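Week 5 handout: Perception for cloth handling

Last week in the course (the April material, if you are catching up) we planned grasps on rigid things: mugs, boxes, the dreaded stapler. A rigid object has six numbers for its pose and then you're finished. A shirt has no such mercy! Every fold is a new shape, so this week we ask a smaller question: where on this heap should the fingers close?

We work with wrist views from the Pramley set, 1231 clips in all, of which 347 are held back for testing. Please don't train on those.

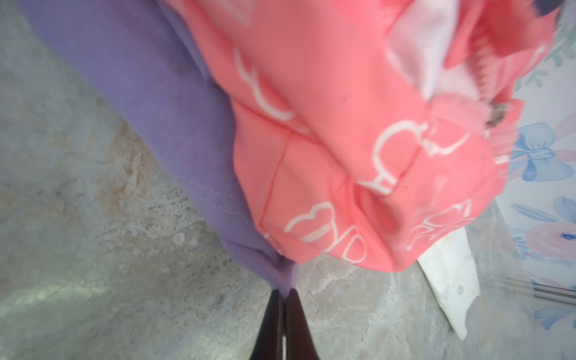

E. Tatlı

Start with the purple cloth between the fingertips. It narrows to a gathered point there, and that taper is one of the nicest cues we have for a held grasp (I get far too excited about it, as the Monday group knows). Your grasp checker should look in a small window at the fingertips and ask two things: is there cloth in the gap, and do the folds run towards it?

Colour gets you a long way on purple against coral, so do try it first. Then notice where it lets you down. The coral cloth has white outlined motifs, and a plain threshold will punch holes through it wherever they fall. Closing the mask with a kernel of 18 pixels is a fair starting value. Then there is the backdrop, which has pink in it too, so mask out the walls before you go looking for garments.

Next, the pile itself. Treltano, our labelling tool, wants one mask per garment, even when a garment shows up in two separate patches. Merge the patches by hand and give them the same label. The white shirt is good practice for this.

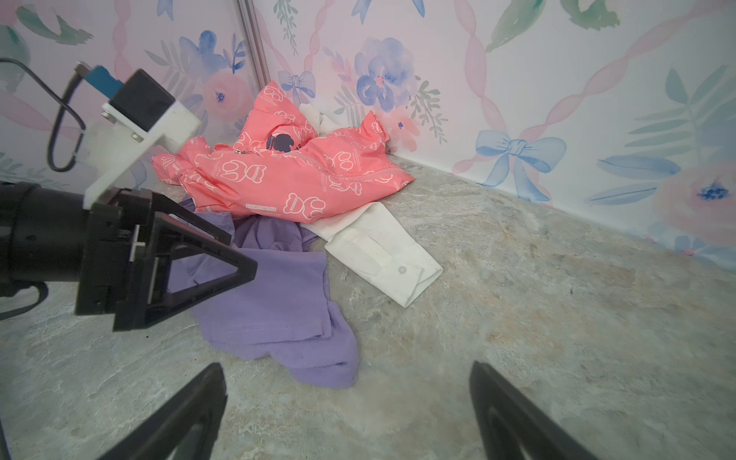 Fig. 2. Coral-pink jacket, purple T-shirt and white shirt in the corner, with a gripper at the left.

Exercises

1. Write a function that returns a candidate grasp point for each mask. Hems and cuffs are lovely candidates, flat cloth much less so.

2. Add a penalty for points close to a wall. The planner needs room for both fingers, and a corner takes that room away on two sides.

3. Decide which garment to lift first and defend your choice in a paragraph. Top of the heap is a sensible rule, but try to find a layout that breaks it.

4. Run your code on seed 1199 and save the log with your masks.

Hand in through the Plallthorpe course page by May 20, 2019. Messy code is welcome as long as it runs, and I'd love to see your failures plotted as well.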